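Soup spoon

A soup spoon is a spoon with a deep or rounded bowl, used for eating soup and other thin foods. It is larger than a teaspoon and usually has a wider bowl than a dessert spoon.

In much of East and Southeast Asia the common form has a flat base and a short, thick handle with a groove down the middle. It is made of porcelain, stoneware, melamine or metal. Older examples were carved from wood or bone.

European soup spoons are of 2 main kinds, oval and round. The round type was sold for clear soups and is shorter in the handle.

The Sarkley town museum keeps almost 300 spoons, most of them from the former Sollov pottery. The oldest are unglazed.

Bowls, dishes and spoons

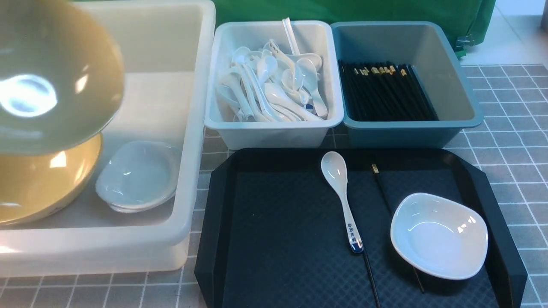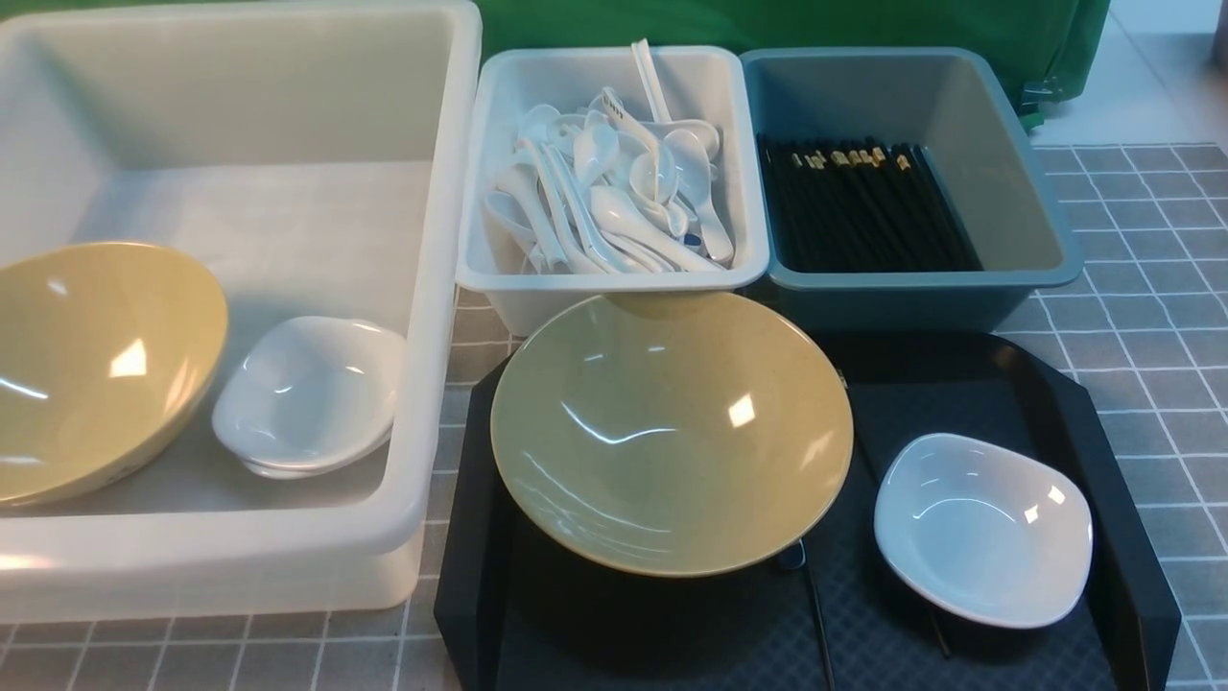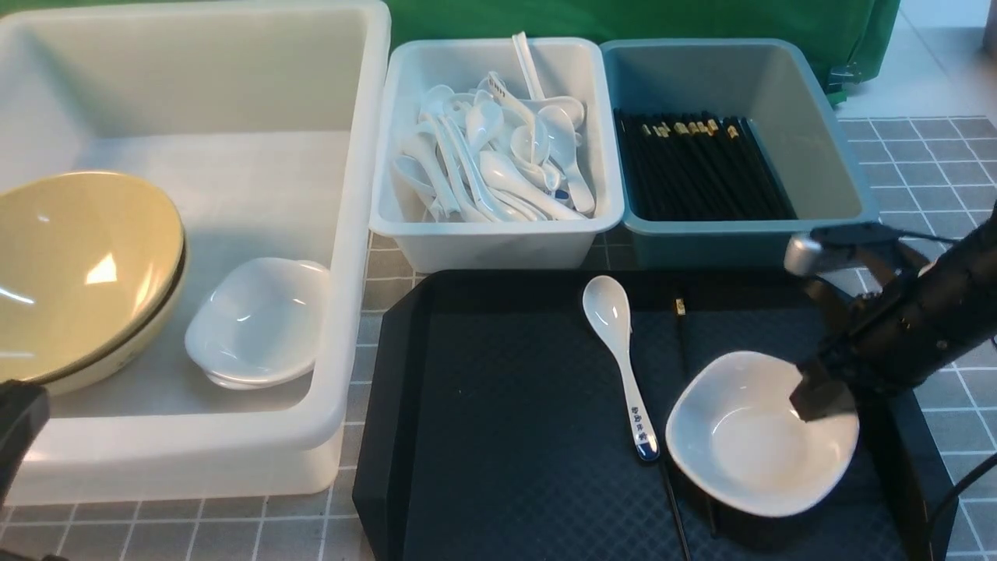
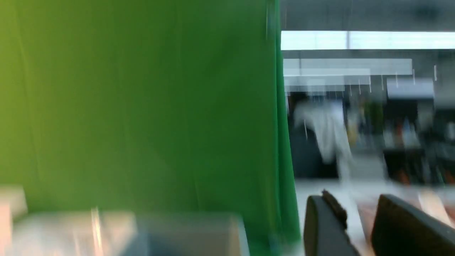

Ceramic spoons chip most often at the tip. Restaurants tend to buy melamine for this reason, although it stains and is not suitable for microwave ovens.

See also: Ladle, Tableware, Sollov pottery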